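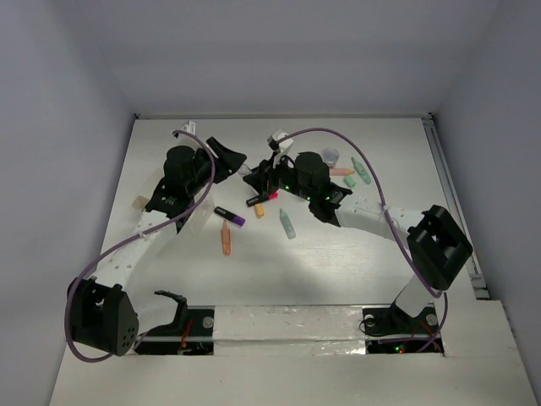
Brimaveo Opens Its Custom Label and Garment Tag Service to Small Shops and Home Makers

Woven labels, printed care tags and cotton twill tape now available in short runs, with artwork help included in the price

6/5/18

Brimaveo, the family-run label and trimmings maker, is very happy to announce that its custom label service, until now offered mainly to clothing manufacturers, is open to small shops, quilters, knitters, school groups and anyone else who would like a name sewn neatly into the things they make. The new service is called Enus, and it covers woven labels, printed satin care tags, cotton twill tape and iron-on name tapes, all of them made to order in the same workrooms that have looked after our larger customers for years.

For a long time the smallest order we could accept was far too large for a person who makes a few dozen baby blankets a year, and we have turned away a great many lovely people with a great many lovely ideas (something we never enjoyed doing!). With Enus, the smallest order for a printed label is 13 pieces, and for a woven label it is 90. Customers may choose a straight cut, an end fold, a center fold or a miter fold, and there are 94 thread colors to pick from, including a much better range of soft greens and warm browns than we have been able to offer in the past.

"My mother sewed my name into every coat I owned, and I still have one of those little tapes in a drawer at home," said Seo-ah Yook, who founded Brimaveo and still goes over new woven designs herself. "When somebody spends their evenings making a sweater or a quilt, I think it deserves a label that will last as long as the wool does, and I am so pleased that we can finally say yes to the person who only needs a handful."

Every Enus order includes artwork help. A customer can send a finished drawing, a photo of some handwriting, or simply the words they would like, and our design desk will prepare a layout and send it back for approval before anything goes to the loom or the press. Two rounds of changes are included. Very fine lettering can fill in when it is woven, so the desk may suggest a slightly heavier typeface or a damask weave, which uses a finer yarn and holds small details nicely.

The first shops to carry Enus order cards and sample books will be Boateng Fabrics, where customers can feel the difference between satin, taffeta and cotton before they decide, and Nostura, the yarn and notions store, which will also take orders at its counter. Both shops were kind enough to try the service during its early months, and the fold-over size for hat brims was added at Nostura's suggestion.

Organic cotton tape, undyed and printed in black or dark brown, will join the range in November. Sample books may be requested through the Brimaveo order desk at no charge, and customers who already have artwork on file with us can reorder without a new setup fee.

Shared 94 times
2 comments

quiltsbymarlow
So glad about the smaller minimum! Do the cotton ones fray if I leave the ends straight cut? I usually tuck mine into the binding but not always.

Tess in the sewing room
I ordered the center fold satin for my tote bags and the brown is gorgeous, a bit darker than on my screen. Please do the organic tape in the narrow width too!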